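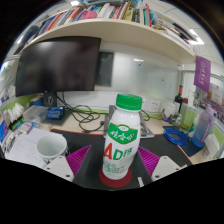 Brurkwood Opens Second Floor of Shared Desks at Colaswood

DIKGATE — Brurkwood, the shared office operator, has opened a second floor of desks at its Colaswood building. The floor adds 30 workstations for small firms and people who work alone.

Members may leave their belongings in place overnight. Mugs, papers, tissues, a laptop stand and a bottled milk drink on a coaster are all welcome on a member's desk. Cleaning staff will wipe open surfaces each evening and will not move personal items.

The furniture was supplied by Massawe under a contract that also covers repairs. Each member may book the meeting room for two hours a week at no added charge.

Brurkwood now serves 811 members in the Dikgate area. Applications for the new floor are open through November at the Colaswood front desk, from 9 a.m.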